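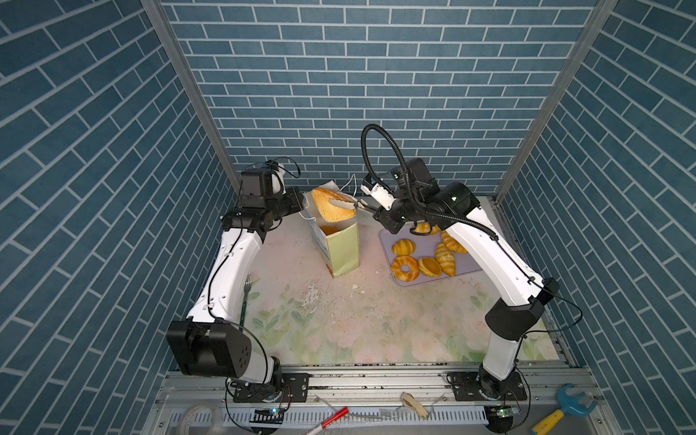 Cleltcombe, Sunday, February 16, 2025

Packaging bench, paper bag work, continued from the December pages. Entry by P. Moradi. Bags from stock reference 2677, pale green outside with a white lining. Buns from the Barbieri order, already halved. Table covering is the rose-print mat that has been on the bench since the autumn.

Purpose of the session: to decide how the bag should be prepared before bread goes into it, and to record the condition of the mat so that a replacement can be requested. The first point was left open in December, when the bags were being opened by hand in whatever manner suited the person at the bench and the results could not be compared.

Bag preparation

The bags arrive flat and creased. Simply pulling the mouth apart leaves the bottom partly folded, and a bag in that state leans toward the side with the stronger crease as soon as anything touches the rim. The procedure adopted today is as follows. Open the mouth, put a closed hand inside, and press the bottom flat against the table. Withdraw the hand and run a thumb along the inside of both side folds. Stand the bag on the mat and leave it alone for a minute before use. The paper relaxes a little in that time, and a bag that is going to lean will usually do so before there is any bread in it.

Turning down a cuff at the top was also tried. It keeps the mouth rounder, but it takes away height, and the large halves then sit proud of the rim. The cuff also exposes a band of lining which picks up grease from the crust. I do not recommend it for this bag. It may be worth trying again with the taller stock, reference 2489, if that is delivered.

The lining deserves a note of its own. It is smoother than the outer paper, and a bun half placed cut side against it slides down well. Placed crust side against it, the same half drags slightly and can pull the wall inward. For the remaining sessions the cut side should face the nearest wall of the bag where there is a choice.

Placement of the halves

A large half is wide in relation to the mouth of the bag. Lowered level, it rests on the rim and bends the paper. Lowered on its edge, it goes in without touching both sides at once. This had been suggested by N. Radonjić in her December comments and I am satisfied that she was correct. The angle need not be steep.

The first piece in the bag matters more than I had expected. If it settles flat on the bottom, it holds the bag down and the second piece may be placed without much care. If it comes to rest on its side against one wall, the bag becomes heavy on that side and the second piece tends to lodge above it, leaving a gap underneath. Shaking the bag to settle the contents was tried twice and discontinued, as it loosened crumbs from the cut faces and made the bag harder to stand up again.

Where the second piece has lodged, the better course is to take it out, set the first one flat and begin again. Pressing down from above marks the crust. One bun was spoiled for appearance in this way and has been set aside with the others in the covered tray.

Grip on the bread should be as light as will hold it. The golden-brown halves have a firm enough top, but the edge gives under pressure and does not fully recover. They should be held across the width, with the load spread over the crust, and released only when the lower edge is inside the mouth of the bag.

Position of the bag

The bag should stand clear of the worn part of the mat whenever possible. Where the surface has chipped, the bottom of the bag does not sit evenly, and a small push will move it. The printed side of the bag was kept to the back throughout, so that creases in the plain front could be compared from one trial to the next. I ask that this be continued. Some of the earlier notes do not state which way the bag was facing, and the remarks on creasing in those notes are of limited use.

Condition of the mat

The printed layer is coming away near the center. White flakes lie on the surface there, mixed with what I take to be crumbs, and it is difficult to tell one from the other without picking them up. For a bench used with bread this is unsatisfactory even though nothing from the session is eaten. The roses and leaves toward the edges are in fair order.

Wiping with a damp cloth lifts the loose pieces but appears to open new edges in the print. A dry brush with soft bristles is gentler. Until a new mat is obtained, please use the brush only, working from the center toward the front of the table, and collect the sweepings in the pan kept on the lower shelf. The Hukex wipes should not be used on the mat at all. They leave the print tacky and crumbs then stick to it.

I considered turning the mat end for end to bring better surface under the bag. As the wear is near the middle, there would be little benefit. Cutting a plain patch to lay over the worn part was also considered and rejected - the raised edge would catch the bottom of the bag.

A request for a replacement has been written and is in the Forkura tray for signature. I have asked for the same size, a plain finish if it can be had, and a surface that can be wiped. If only patterned stock is available, a pale pattern remains acceptable. A strong one would make crumbs harder to find.

Storage and supplies

One pack of 50 bags has been opened. The unused bags were returned flat to the drawer, under the board. Bags that have been opened once should not go back into the pack, as the second set of creases cannot be pressed out. They may be used for practice and are in the box on the left of the drawer.

The buns dry at the cut face when left uncovered, and the crumbs increase accordingly. Keep the halves together, cut faces touching, until they are wanted. The room was at 18 degrees at the start and the heating was left unchanged.

The blue brick panels were dusted along the lower rows. No other cleaning was done.

Points left open

Whether a heavier half should always go in first. Today's pieces were too alike to say.

Whether the top of the bag is to be folded over once it is full or left open. The December instruction says folded, the sheet on the cupboard door says open. N. Radonjić to confirm which applies and correct the other.

Whether 2489 is still on order. I found no delivery note.

Bench brushed, tray covered, drawer closed. P.M.

Added later, N.R.: Read and agreed as to bag preparation. The fold applies to the small bags only, and I will amend the sheet on the door. Please leave the old mat in place when the new one comes, until I have compared the two.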